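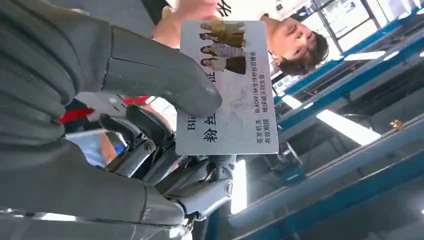

A card is held up to the gray hand.

28/11/2018
By the keeper of this diary

Print this entry | E-mail this entry

I promised myself to write every evening this week, also when I am tired, and today I am tired. I spent the whole day among robot hands at Dremholm, and I want to put down my opinion before it becomes softer.

My question is the same one I had in May, when I started these pages. Can a machine do the small jobs of a shop or a home? I do not mean the big jobs. Welding and lifting are solved, as far as I understand. I mean to take one card from a pile, to fold a towel, to put the forks where the forks live.

The hands are much better than I expected. The thumb is long and has real joints, and I looked at it with some envy, for my own thumb hurts every winter. But a card is thin. My grandmother could take one card from a full deck with a wet finger, without looking, and talk at the same time. I thought of her often today.

I also looked a long time at the wear. In the brochures of Biltora everything is clean like a new refrigerator.
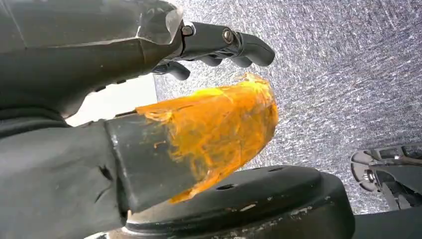

Tape, dust, scratches and a bit of plastic film, this is how a working tool looks, and I trust it more than the brochure. My kitchen drawer has a knife with tape on the handle since 13 years and it is the best knife I have. Still, I asked myself who will put the new tape when such a machine stands in a kitchen in Costache, where even the man for the washing machine comes only 2 times in a month.

At lunch I ate my sandwich alone and made a small list in my notebook. I copy it as it is.

1. Cards at a counter. I believe this will come first. The cards stand in their box, the pad lies flat beside it, and everything is at a height which you can choose. One arm with a simple gripper is maybe enough, and five fingers are maybe too much.

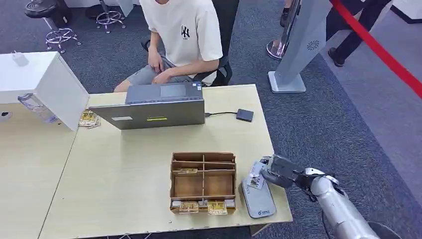 2. Towels and shirts. Not yet. A towel has a different shape every time you drop it. The Faltedex leaflet says 18 shirts in one hour, but the shirts must lie flat before, and to lay them flat is the half of the work.

3. Dishes. I do not know. I would give it the plates, but I would not give it my glasses.

4. The shop floor in the evening, with boxes, string and somebody's forgotten umbrella. Here I wrote only a question mark.

I came home with the bus number 17 and washed my cup by hand. Tomorrow I must buy stamps and answer the letter from the bank.

Contact | Copyright 2018, all entries by the author | Back to top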